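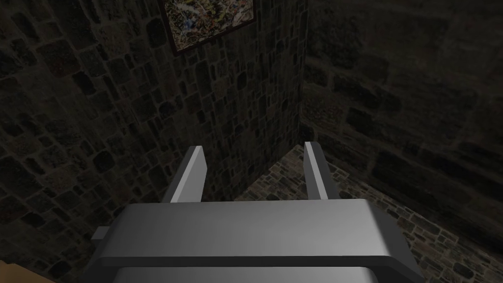 Yasuo Takeda, l'élu qui tweete depuis le bus de 6 heures

J'avais prévu un entretien de vingt minutes, on a fini par fermer le café ! Yasuo Takeda parle beaucoup, vite, et il s'interrompt tout le temps pour répondre à quelqu'un qui passe. Depuis juillet, il siège au conseil municipal de Drunstead, élu avec 306 voix dans le quartier de Skovura (six de plus que la sortante, il me l'a rappelé deux fois).

Je lui demande d'abord si ça l'agace qu'on parle plus de ses messages en ligne que de ses votes. Il rit. « Un peu, oui. Mais j'écris dans le bus, le matin, ça me prend le temps du trajet. Les votes, eux, me prennent mes soirées. »

Né à Chiba, arrivé ici à neuf ans, il a longtemps tenu les comptes d'une coopérative maraîchère. Alors quand on lui a proposé la commission des finances, il a dit oui tout de suite. Ses collègues, moins. « On m'a expliqué qu'il fallait d'abord faire ses classes aux espaces verts. J'adore les espaces verts ! Mais je sais lire un budget, autant que ça serve. »

Le dossier qui l'occupe en ce moment, c'est la ligne 37. La mairie veut supprimer les derniers départs du soir, et lui s'y oppose – contre l'avis de son propre groupe, Fliltineck, qui trouve l'économie raisonnable. Je lui fais remarquer que c'est tôt pour se fâcher avec les siens. « Je ne suis pas fâché. J'ai demandé les chiffres de fréquentation, on m'a donné ceux du mois d'août. En août, même moi je ne prends pas le bus. »

Et si le vote passe quand même ? Il tourne sa cuillère un moment. « Je voterai contre et je reviendrai avec un amendement au printemps. Les infirmières de la clinique finissent tard, elles rentrent comment ? » Je n'avais pas de réponse, j'ai repris un thé.

J'ai quand même voulu savoir ce qui lui pesait. Les réunions, j'imaginais. Pas du tout : ce sont les courriers. Il répond à tous, à la main quand l'adresse est manuscrite, et il a du retard (une pile entière dans son sac, je l'ai vue). Sa fille lui colle les timbres, parfois de travers.

Au moment de partir, une dame l'a arrêté à la porte pour lui parler d'un lampadaire de la rue du Lavoir. Il a sorti son carnet, et moi j'ai raté mon bus.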